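The Second Bin

19 shares | 14 comments
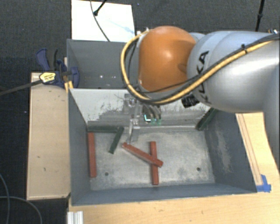
Red blocks and green blocks in the front bin.

Rosaire Marchand had left Brernanau before it was light, and by the time he found the loading door at Altitz his coffee was gone. He carried the case in himself. It had the blocks in it, wrapped in dish towels.

"You could have mailed them," Nabil Khasawneh said.

"I could have."

Nabil put the case on the bench and unwrapped them. They were plain rectangular blocks, some red and some dark green. Rosaire had painted them in his garage over most of May, and there were still places on his thumbs where the green hadn't come off.

"They're heavier than I thought."

"They're the weight you wrote down."

Nabil weighed one anyway. The scale said 445. He wrote it on a pad, took the block off, put it back on, and it said 445 again.

The two bins stood one behind the other. They were old and gray, and the floor of the front one had been scraped down until it was pale. Rosaire knew them. They had come from the plant at Morin, where he had worked for 14 years, and where castings had been thrown into them all day long. He put his hand on the rim. He remembered the noise more than anything else.

"You kept these," he said.

"They were in the yard. Brosisden wanted 500 for a new pair."

"You should have paid it."

Nabil laughed and started laying the blocks in the front bin. He set them down carefully, one at a time, and the sound was small. Rosaire watched him do it. Then he reached in and turned one of the red ones so it lay at a slant.

"What's that for?"

"Nothing was ever straight in there," Rosaire said.

Nabil looked at it for a while and left it.

They ate lunch in the office with the door open. Nabil's wife had packed rice and chicken, enough for both of them, so she must have known he was coming. They talked about the road, and about the plant – who had moved away, who had bought the house by the river. Neither of them brought up the last winter at Morin. It had been more than 19 months since they had spoken, and Rosaire had practiced a few sentences in the car. He didn't use them.

"I'll need more of the green," Nabil said. "If you have time."

"How many?"

"I'll write it down."

"Same weight?"

"Same weight."

Rosaire folded the dish towels and put them back in the case. On his way out he stopped at the bins again. The red block was still lying the way he had turned it. He picked up the case, which weighed almost nothing now, and went to find his car.

14 comments | Share this story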